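## Gumside Shared Table: Your Questions

**Do I have to clear my own place?**
Yes. Plate, bowl, mug, cutlery, and the broccoli you were hoping somebody else would deal with. 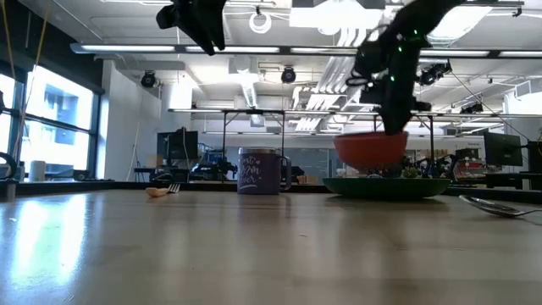 **How long have I got?**
15 minutes. After that Ghassan Karam clears it for you, sighing audibly.

**Can I stack a bowl on a plate?**
Please do. Stop at 5 pieces. Sadia Tarar remembers the tower of February, and so does the floor.

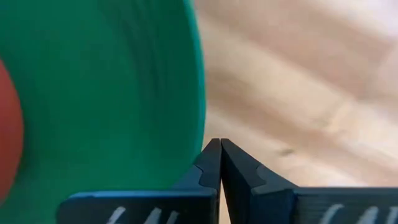 *Green and red-orange, close up, on the wooden table.*

**Where do lidded mugs go?**
Top shelf, lid off. We own more than 300 lids and can match 3 of them.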